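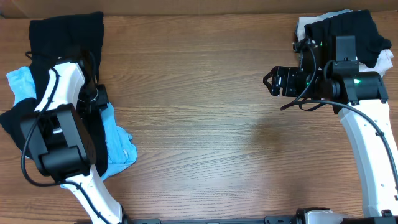 *Both arms over the laundry, dark clothes on each pile, right gripper open.*

## Cenus two-arm folding kit: good company, but watch the left cable

I've had the Cenus set up on the big wooden table since early December, and I've been meaning to write this up for anyone who is thinking of buying one (hello, Marlies, I know you've been asking!). I like it a great deal. I'm also going to tell you about the evening it scared me, so please read to the end before you order.

The short version of the good part is that it folds T-shirts nicely, it's quiet enough to run while you listen to the radio, and the people at Haslinger, where I bought it, were patient with me on the phone. The white links wipe clean with a damp cloth. Setup took me a whole Sunday, most of it spent getting the rail level, but I'm slow and I stop for coffee.

Now the trouble. The cable on the left arm hangs in a loop off the wrist housing, and on mine that loop was too generous. One evening the arm went down for a pair of black pants, came up with the pants and its own cable, and kept right on lifting. The wrist twisted, there was a nasty creak, and the status page showed fault 1211. I looked that up in the manual and found "joint load exceeded," with no advice beyond restarting. So I restarted it, like a fool, with the cable still caught, and it pulled again, harder.

What bothered me more was the stop button. I pressed it and the left arm froze, as it should. The right arm finished its move first and swung in toward the middle of the table, where my hand was already reaching for the pants. It only bumped my knuckles, and I was more startled than hurt, but I have grandchildren who visit and I didn't care for that one bit.

I wrote to Cenus that same night. Burgi Koller from their support team answered the next morning and was very kind about it. She had me do two things:

- Shorten the left loop with the clips in the spare parts bag, leaving enough slack for a full turn of the wrist.
- Change the stop setting from "finish move" to "immediate," on both arms. Mine had arrived with only the left one changed.

I've run 50 loads since then, and fault 1211 has stayed away. I still switch off at the wall before I put my hands anywhere near the clothes, and I'd ask you to do the same whatever your settings page says.

Dark clothes on top of other dark clothes still confuse it now and then. It will pinch two things at once and drag the pair of them along, so I sort those piles myself.

Would I buy it again? Yes, I think so, though I'd check both stop settings before the first sock went on the table. Four stars from me, and the fifth can have its turn when they print that in the manual.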